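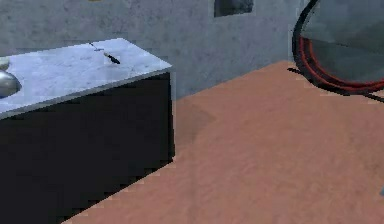
27/12/2021

Rosbridge workshop, bay 2. Cillero estate, diesel, manual. In for intermittent loss of charge and a flat battery after standing. Third visit for the same complaint. The May visit replaced the battery and the one after that replaced the alternator. Neither sheet records a parasitic drain figure, so starting again from nothing.

Battery: rested overnight off the car, 12.61 V in the morning. Load test passed. Terminals clean, negative clamp slightly proud of the post but tight. Refitted with the clamp seated properly.

Charging voltage at idle, no load: 14.2 V at the battery. Headlamps, rear screen and blower on full: 13.9 V. Nothing wrong there. Belt has even wear and the tensioner sits within its marks. Alternator plug pins straight, no green on them.

Drain test. Meter in series on the negative lead, bonnet catch closed with a screwdriver, doors latched, key well away from the car. Reading at the start 897 mA, which is to be expected with the modules still awake. Left for 60 minutes. Settled at 244 mA and stayed there. I would want to see less than 40 on this model.

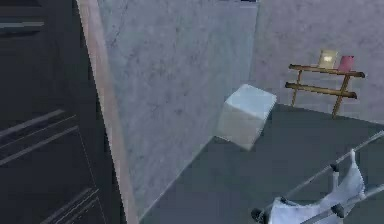

Went through the fuses by measuring voltage drop across each one with the doors still latched, so as not to wake anything by pulling them. All at zero in the engine bay box. In the cabin box, two showed a drop: the radio supply (small, normal for memory) and the trailer socket supply (most of the drain). Pulled the trailer fuse and the meter fell to 31 mA. Put it back, up again.

The towing kit is a Chiu, fitted after sale. The module sits behind the left-hand trim panel in the boot, held on with double-sided tape that had let go at one end. It was hanging by the loom with the connector facing upwards. White deposit on two pins, and the foam round the plug was damp. Unplugged it: drain gone, with the fuse still in. Plugged it back in: drain returned after a few seconds.

Water has to be coming from somewhere. Spare wheel well dry. Left rear lamp seal flattened at the lower outer corner, and a tide mark on the paint below it. Ran the hose over the lamp for five minutes with the trim off. A bead formed at the corner and tracked down the inner skin towards the module position. Right side stayed dry under the same test.

That accounts for the battery going flat. It does not account for the charge warning lamp, which the owner reports on motorways only. I could not get it to show in the bay at any engine speed.

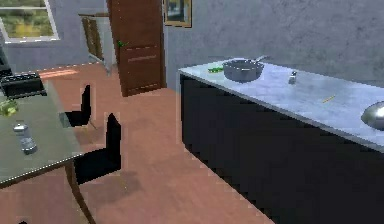

Checked the earth path next. Voltage drop from alternator casing to battery negative, engine at 2000 rpm, full electrical load: 0.48 V. Too high. Engine block to body: 0.41 V. So nearly all of it is in the strap. The strap runs from the gearbox end casing to the left chassis rail. Looked sound from above. From underneath the braid is broken through for more than half its width where it leaves the lower eyelet, and the rest is black. On a long run with the engine rocking under load I can believe it opens enough to bring the lamp on. Not proven.

New strap is a Brornedach item, stock number 2828, same length as the old one. Cleaned both faces to bright metal, torqued up, wax over the top. Repeated the test: 0.06 V casing to battery.

Lamp seal replaced on the left. Hose test repeated, no bead. Tow module left unplugged and the plug end bagged and tied up out of the way. Owner to be told that trailer lights will not work until a new module is fitted. Do not clean up the old one and put it back, the board is marked under the lacquer.

Final drain with module out: 29 mA after the same wait. Stored codes cleared, none came back on a short drive of nine miles, dual carriageway for most of it. No lamp.

Outstanding:

1. Order the tow module. Check whether the later version needs coding before quoting labour.

2. Mount it higher up the inner panel, connector facing down, with a proper bracket.
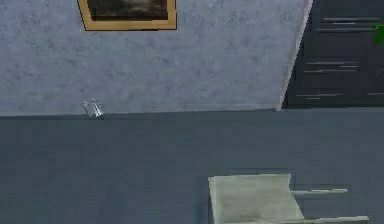
3. Longer road test at motorway speed with a meter on the charging circuit. Record the lowest reading.

4. Add the drain figure to the job sheet as a required entry for any flat battery complaint. It would have found this in May.

5. Keep the old strap on the shelf by the bench grinder, labelled. Look at the same eyelet on the next Cillero that comes in for a clutch.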